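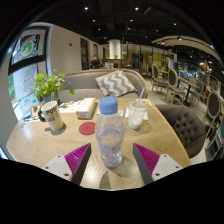
Keeping Old Family Papers at Home: Tips from My Kitchen and Laundry

Posted Jul 6, 2019

When my husband's aunt moved out of her house in Pilley, I received all the family papers. They came in biscuit tins, in a suitcase and in supermarket bags: land receipts, letters, a militia discharge, baptism certificates, school reports, and very many photographs of people standing in front of fences. The oldest pages are well over 100 years old. I am not an archivist. I have learned this work slowly, from library leaflets, and also from my own mistakes, which I will tell you so that you can skip them.

I have written the tips in the order in which I would do the work if I started again.

Before you open anything

Choose a place where the papers can lie for some days. I use the end of the dining table, covered with a clean old bed sheet, plain white and washed without fabric softener. On white cloth you notice every small piece that falls, and sometimes the small piece has a word on it. Fold the sheet inward when you finish for the evening and look through it before you shake it outside.

Wash your hands and dry them very well. Do not put on hand cream. I bought cotton gloves in the beginning because I had seen them on television, and I tore the corner of a letter on the first day. With cotton you do not feel the edge of the paper. For letters and certificates, clean bare hands are better. For photographs and negatives I do wear gloves, the thin nitrile type from the chemist, without powder.

Food and drink stay in the kitchen, and ink pens also. If you must write on the back of a photograph or on a folder, use a soft pencil. Mine is a 2B. Write before you put the paper inside the folder, never after, or the writing will press through to whatever is under it.

If there is mould

Look for grey, green or black spots with some fur, and smell the box when you first open it. A box that smells like a wet cellar should not come into the house with the other boxes. I put the suspicious papers in a separate carton in the garage, with a note on top. If the mould is dry and looks like powder, it can be brushed off outdoors with a soft wide brush, away from your face, wearing a proper dust mask. If it is still damp or it smears, do not brush. Let the papers dry first in moving air, with a fan that points at the wall and not at the papers. If there is a lot of it, or if somebody in the house has asthma, please pay a conservator. I did it one time for a burial register and I do not regret the cost.

Never use bleach or vinegar on paper. I have read this advice on other pages and it makes me very sad.

Removing pins, clips and tape

Rusty paper clips are in almost every bundle. Do not pull them along the page. Lay the bundle flat, slide a thin strip of baking paper or clear polyester under the clip on both sides, then hold down the long end of the clip and lift the short end up gently. The strip protects the sheet while the metal moves. For staples, open the legs at the back with a blunt butter knife (I keep one only for this) and lift the staple out from the front. The staple remover with jaws is too strong for old paper.

Straight pins come out more easily if you turn them a little first. If the rust has glued the pin to the paper, leave it. One rusty pin is less damage than a hole.

Sticky tape I do not touch any more. The old yellow kind often falls off without help and leaves only a stain. The newer kind holds very strongly and takes the top of the paper with it. The iron, the hair dryer and the eucalyptus oil are all things that people suggested to me. I tried the hair dryer on an envelope with no value, and the glue became soft and went deeper in.

Making folded letters flat

A letter that has been folded since before the war does not want to open. If you force it, it breaks at the fold. The usual home method is a small humidity chamber, and you can make it from things in the laundry cupboard. Take a large plastic tub with a lid. Put a damp (not dripping) clean towel on the bottom, then a cake cooling rack, then a piece of clean cotton, then the letter. Close the lid and leave it for a few hours. Check every hour. The paper must become relaxed, and it must never become wet. Then open it slowly on a clean white blotter, put another blotter on top, and leave a heavy flat book over it until the next day or longer.

Test the ink first. Touch a dot in the middle of a word with the point of a slightly damp cotton bud, very lightly. If any colour comes to the cotton, do not use the tub for this letter. Purple copying pencil and most coloured inks will run. Old brown ink which has begun to eat holes in the paper must also stay away from humidity. Photographs do not go in the tub at all.

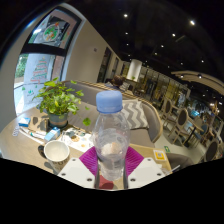 Can I laminate my grandfather's service certificate so that the children can handle it?

Please keep it away from the laminator. The heat and the glue go into the paper and you cannot remove them later without damage. Put the certificate in a clear polyester or polypropylene sleeve with a sheet of acid-free card behind it for stiffness, and make a good colour copy for the children. Our copy has jam on it already, and the original is safe in its box.

Folders, sleeves and boxes

Plastic is the place where most people lose money. The soft sleeves with a strong smell, like a new shower curtain, are usually PVC. They become sticky with the years and the printing lifts off the page. I had two albums of this kind from my own school time, and the pages could not be separated. Look for the words polypropylene or polyester on the packet. If the packet says only "archival" and nothing about the material, I put it back on the shelf.

For paper, ordinary acid-free folders are enough. I order mine from Wundo, a small stationery shop which sends by post, and I have also used the flat boxes from Madigan. The Madigan boxes have metal corners and cost more, but they can be stacked without bending. For small things such as a medal ribbon or a pressed flower, I fold a little packet from acid-free tissue. Do not leave the flower in the Bible where you found it. It stains the page on both sides. Write down which page it came from, and put the packet beside the book.

Newspaper cuttings need their own folder. Newsprint is very acid and it colours everything that it touches. We had an obituary lying on a wedding picture, and now the bride has a brown rectangle over her skirt. I photocopy each cutting on good paper, put the copy with the family, and keep all the originals together in one place.

Do not fill the box until it is tight. Also do not leave it half empty, or the folders bend down in the middle. A roll of crumpled acid-free tissue will fill the space.

Where to put the boxes

Not in the attic, not in the shed, and not in the basement if it has ever had water. The best place in an ordinary house is an inside cupboard, in a room where people live, off the floor. I use the lower shelf of the linen cupboard in the hall. It has no hot water pipe behind it, which you should check with your hand in winter.

Buy a cheap humidity meter and leave it inside. Under 35 per cent the old paper becomes brittle, and when it stays over sixty the mould can return. Between these, I do not worry about it. It is more important that the number does not jump up and down every day. In August I look more often, as this is when the weather here is most changeable.
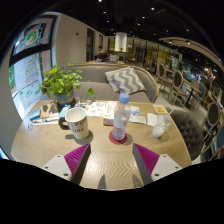 Silverfish like the same cupboards that we like. I put sticky traps in the back corners, flat on the shelf and not inside any box, and I look at them when I change the bed linen. Mothballs and lavender bags should stay with the woollens. The smell goes into the paper, and the lavender also leaves oil and small crumbs. Cardboard from the supermarket I do not keep in this cupboard either, as the insects enjoy the glue.

Copying and labelling

I scanned everything on a flat scanner, with the lid lowered gently. Do not use the kind that pulls the sheet through rollers. For bound books I take a photo by the window on a cloudy day, with the book resting on two rolled towels so that the spine does not open completely. It was slow. At the end I had 1,494 files, and for the first months they had only the names which the scanner gave them, so I could find nothing.

Now each name begins with the surname, then the year, then what it is. If the year is not certain I write the decade and an x. Put the same name in pencil on the folder. Keep one copy of the files on a drive in the house and another one with a relative who lives in a different town. Ours is in Sakness, in a drawer under the tea towels.

With photographs, write what you know and also who told you. "Said by Aunt to be the brother" is more useful than "the brother", when later another cousin is sure that it is the neighbour. Write at the edge of the back, lightly, with the picture lying face down on something hard. On the shiny modern backs pencil does not hold, so there I write on a slip of acid-free paper and put it in the sleeve behind the picture.

Old envelopes I keep, even the torn ones. The postmark gave me the date for a letter which had none, and on the back of another there was a shopping list with the price of flour and lamp oil.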